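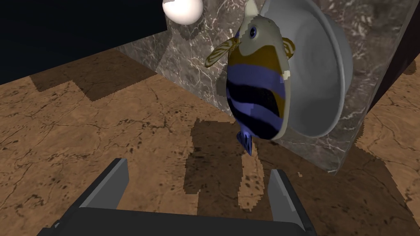 The striped fish, a grey bowl and the open gripper in the simulator, as rendered for the driver.

I have now spent most of a week trying to pick up a fish.

It's a toy fish, and it isn't even a real toy. It lives in a simulator, on a brown marble floor, and so does the gripper I was sent to Rokdale to learn how to drive. The lab there runs a training program called Eltora, where people with no background in robotics (hi!) sit down, grab a hand controller and do a small chore over and over so the software can learn from the recordings. My chore was the fish. Get the fingers around it, lift, put it in the bowl, let go. I figured I'd be done by lunch.

My first try took six minutes. I kept coming in too low, and the view rides along with the gripper, so every nervous twitch of my wrist sent the whole world swinging. I felt a little seasick, to be frank. By try 16 I had learned to stop, breathe, and line things up before moving in. Try 20 was the first one the lab kept.

What surprised me was how fussy they are about style. I'd assumed a fish in a bowl was a fish in a bowl, but the hesitations get recorded too, and a robot trained on a dithering teacher will dither. So you're asked to move like you mean it, at the same easy speed every time. I have never loaded a dishwasher with that much poise.

They want around 300 good runs for each object before they train anything. Between runs the simulator shuffles things a bit — the fish turns up in a new spot, facing a new way — and you start over. It's oddly soothing once your shoulders come down.

On my last afternoon they let me try the other method, on a real arm called the Zervas. You just take hold of it and walk it through the job, like guiding a kid's hand with a crayon. I liked it much better! It's also slower to reset and hard on the forearms, and mine were sore all the way home.

The lab plans to run my fish sessions through training by July, alongside a batch from its sister site in Lesov. I've asked them to send me the results, even if the robot turns out to have my wrist.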